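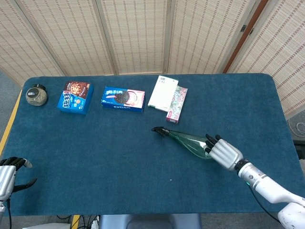
A jar and a snack box on the table, folding screen behind.

Home News Events Adopt Foster Donate Contact

Treloar Trail Run: how pledges, timing and dog entries will work

Posted Jul 3, 2021

Registration for the Treloar Trail Run is open. The run raises money for the Trurkura animal shelter, and all pledge income goes to the veterinary account. Several rules have changed from the previous event, mostly in how pledges are recorded and when they are collected. Runners who took part before should read the pledge section in full, even if they plan to use the same page and the same sponsors.

Entry

Entry is through Irovik only. Paper forms left at the shelter desk will be returned. The entry fee covers the bib, the timing tag, water on the course and the park permit. It does not count toward a runner's fundraising total and does not appear on the pledge page.

The park permit sets the limit at 509 runners. Dogs do not count against the limit, but each dog must be listed on its handler's entry. When the limit is reached, Irovik will switch to a waiting list. Places are offered in the order in which people joined the list, and an offer stays open for two days. An entry can be moved to another person until the bib file is sent to the printer. After that, the place can be given up but not passed on, and running under another person's bib will void the result for both people.

Minors may enter the short loop with an adult who is also entered. The long course is for adults only, under the terms of the permit.

Pledges

At the last event, sponsors could promise a fixed amount or an amount per mile, and the money was collected afterward by the runner. Of 823 pledges recorded, 19 percent were never paid. Most of the unpaid ones were per-mile pledges. The sponsor often did not know the final distance, and the runner often did not know which sponsors had already been asked. The shelter had entered the full promised amount in its budget for dental work and had to move money from the building reserve to cover the gap.

Two changes follow from this. Fixed pledges are now charged when they are made. Per-mile pledges are still allowed, but the sponsor must enter a card and a maximum amount. The card is charged after results are final, and the charge is based on the distance in the results file. If the runner does not start, a per-mile pledge is canceled and a fixed pledge stands. Sponsors see this wording before they confirm.

Cash and checks are still accepted at the shelter desk during open hours. The runner's name must be on the envelope. Desk staff will enter the amount in Irovik and print a receipt for the sponsor. Amounts handed over at the start line cannot be added to a pledge page and will be recorded as general gifts.

Employer matching is handled outside Irovik. The runner should ask the employer for its form and send it to the shelter office with the employer's section already filled in. A matching gift is added to the runner's total when the money arrives, which may be well after the event. Totals shown on race day will not include it.

Receipts are sent by email at the time of the charge. The receipt lists the shelter as the payee. Sponsors who see Irovik on their card statement should not dispute the charge, as each dispute carries a fee that the shelter has to pay even when the dispute is dropped.

Course

The long course is 11 miles, one lap of the reservoir with an added spur to the dam road. The short loop uses the paved path and returns at the picnic area. Both start from the lower parking lot.

The north side of the long course is packed gravel with two wooden footbridges. Each bridge takes one line of traffic. Runners should not pass on the bridges, and handlers should shorten the leash before stepping on. The spur is an out-and-back section, and runners keep right in both directions. The dam road will be closed to cars for the morning but open to service trucks.

Water is provided at the start, at each bridge and at the turn on the spur. Cups will be paper. Dog water is in separate bowls on the ground past the runner tables. Handlers of dogs on restricted diets should bring their own water and a folding bowl, and should not let the dog drink from the reservoir. Algae warnings are posted by the park in July and can change from one morning to the next.

Timing

Timing is by Munix tags. The tag is glued to the back of the bib and must not be folded or covered by a jacket or a phone belt. There are mats at the start, at the second bridge, at the spur turn and at the finish. A runner with no reading at the spur turn will be listed with the short distance unless a marshal's sheet shows otherwise. The distance in the results file sets the per-mile charge, so runners should check their own line while results are still marked as provisional. Corrections go to the timing address printed on the bib. Messages sent to the shelter's general address will be passed on but may miss the deadline.

Dogs are not timed separately. A handler with a dog starts in the second wave and is listed in the dog category.

Dog entries

Each dog must have a current rabies certificate uploaded to the handler's entry. A photo of the certificate is accepted if the expiration date can be read. A photo of the collar tag is not. One dog per handler. Leashes must be fixed length, or a waist line with a bungee section. Retractable leashes are not allowed on any part of the course or in the start area.

Dogs adopted from Trurkura within the last month may not enter. Dogs in foster care may enter with written approval from the foster desk, and the request should give the dog's intake number. Short-nosed breeds are limited to the short loop.

If the temperature at the start line is above the limit in the park permit, the dog category will be withdrawn and handlers may run without their dogs in the same wave. No refund is given in that case, and pledges are not affected. The decision will be posted on the event page and read out in the parking lot before the first wave.

Bib pickup

Bibs can be collected from the shelter's front office during the week before the run, or from the tent by the lower lot on the morning. Bring photo ID. A runner may collect for another person with a copy of that person's confirmation email. Dog bandanas are handed out with the bib and are cut in two sizes, so enter the dog's neck measurement in Irovik before the bib file closes.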